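Bravton Stapelregal im Test: viel Versprechen, wenig Brett

Der Hersteller wirbt mit »werkzeuglosem Aufbau in Minuten« und 140 Kilo Tragkraft. Solche Sätze lese ich inzwischen mit verschränkten Armen. Gekauft haben wir das Regal trotzdem, für 331 Euro bei Muveo, Lieferung bis zur Bordsteinkante. Hoch in den zweiten Stock durften wir es selbst tragen.

Werkzeuglos stimmt nur, wenn man einen Gummihammer nicht zum Werkzeug zählt. Die Steckverbinder sitzen so stramm, dass ich beim dritten aufgegeben und geklopft habe. Die Anleitung besteht aus kleinen Zeichnungen ohne ein einziges Wort, und Schritt vier ist spiegelverkehrt -- das merkt man bei Schritt sieben.

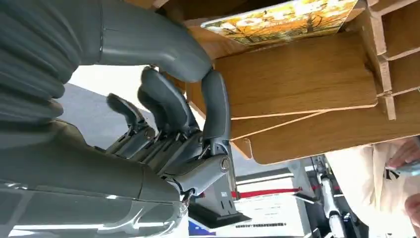 Clirnden e. V. -- AG Werkstatt und Einrichtung

Nun zur Tragkraft. Die 140 Kilo gelten laut Kleingedrucktem für das ganze Regal, gleichmäßig verteilt. Wer Aktenordner einräumt, verteilt aber nicht gleichmäßig. Der zweite Boden von unten hängt bei uns seit Januar sichtbar durch. Er hält, schön ist das nicht. Auf Nachfrage bot Bravton einen Verstärkungswinkel an, gegen Aufpreis natürlich.

Die Oberfläche ist geölt und riecht auch so, und zwar wochenlang. Kaffeeränder gehen mit etwas Seife weg, Filzstift bleibt. Die Kanten sind sauber gebrochen, da gibt es nichts zu meckern.

Zum Vergleich: Das Tavares-Regal aus dem Flur hat 300 Euro gekostet, wird verschraubt und wackelt bis heute nicht. Dafür dauerte der Aufbau einen ganzen Nachmittag.

Würde ich das Bravton wieder kaufen? Im Angebot vielleicht, für Kartons und Pflanzen. Für Bücher nicht.

Stand: 2. Juni 2023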